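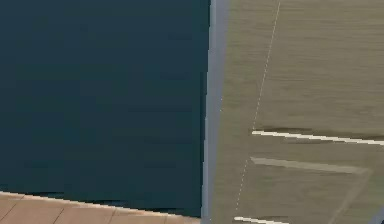
Teal panel, gray edge strip, floor to the right

Sodau league stream – playback ticket, still open

Problem: Narkatov games freeze in the 3rd quarter. Audio keeps going, score bug stuck at 70. Happens on the TV app only, phone is fine.

Tried so far:
Signed out, back in. No change.
Cleared cache. Worked for 12 minutes then froze agian.
Dropped quality to 720. Same.
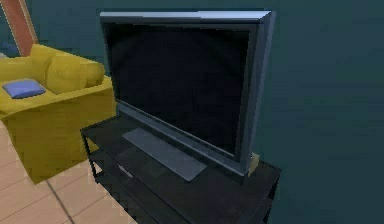

Asovero app is on 4.3, update was pushed in April. Rolled back one build, trade show replays load but live games still hang. Tested on a flat screen with a gray bezel and pedestal base, same type as this one on the low dark stand. Full power off for 4 minutes, no help.

Sun games play fine start to finish so its probably the Narkatov feed – sent logs to the feed desk. Need a reply before tipoff, 7 pm. Leaving ticket open.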